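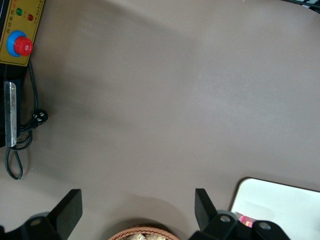

Every February somebody in the company asks me why we can't "just get a robot" for the snack shelves, and every February I do the sums again. I still don't think we should sign.

The quote from Dralletti is for two arms, the grippers, a table and twelve months of support. It's a tidy document. It gives a price for the arms and a price for setting up, and it gives a date. What it hasn't got is a line for the bits in between, and those are what eat budgets. Somebody has to buy the racks and trays. Somebody has to decide where the cables go and who is allowed to move them. We bought a label printer from Zürcher once and spent more on the bench it stood on than on the machine, and a label printer doesn't reach for things.

Then there is the stock. The Wonero bid says its system can manage 200 product lines. I'd like to know which 200. A carton with square corners is one thing to pick up and a floppy bag is another, and our shelves are full of floppy bags. If the figure was reached with boxes, it tells us very little about crisps.

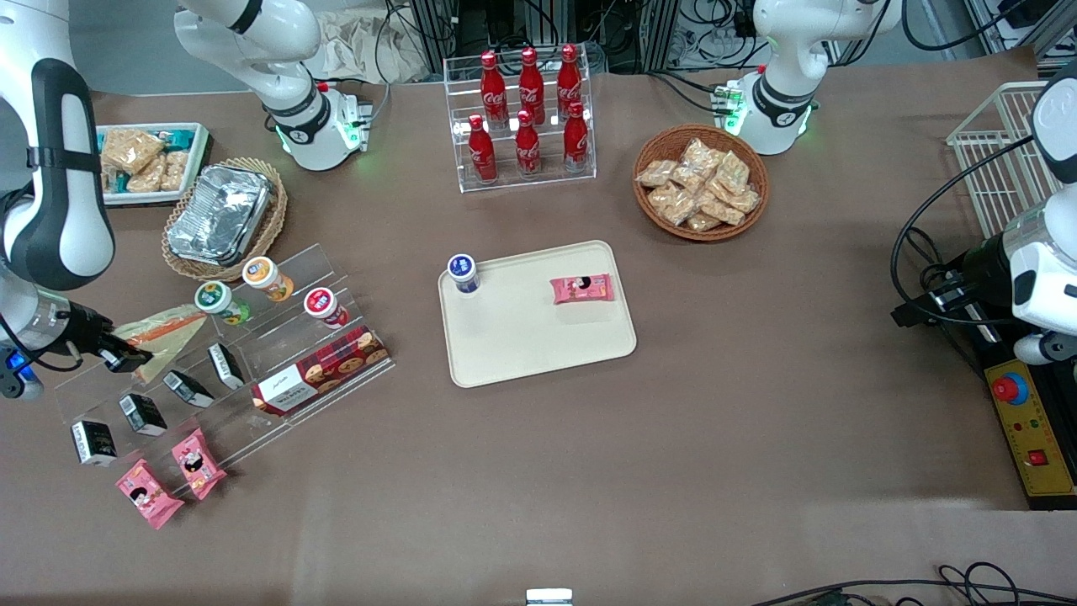 Retail Equipment and Planning Team

Look at what a single table has to hold for work of this sort: cola bottles on two tiers, tubs, little cartons, foil containers in one basket and wrapped bars in another. One snack pack and one small bottle on a tray, and all that kit standing round them. I can believe the arms will earn their keep somewhere. I can't find the page in either bid that says how many packs an hour they shift, or who pays when a packet splits.

Our stockroom dates from 1940 and has 28 sockets, most of them in the wrong place. Neither supplier has asked about the floor, the power or the width of the door. The Drullix planning sheet we're all told to use doesn't ask either. It has a box for "purchase" and a box for "benefit", and you can put any number you like in the second one.

So my advice is to rent for 12 weeks, with our own stock, bags included, and our own people resetting the table when it needs resetting. Write their hours down and charge them to the project. If a supplier won't agree to that, keep the money and mend the shelving in aisle four, where the brackets have been loose since before I joined.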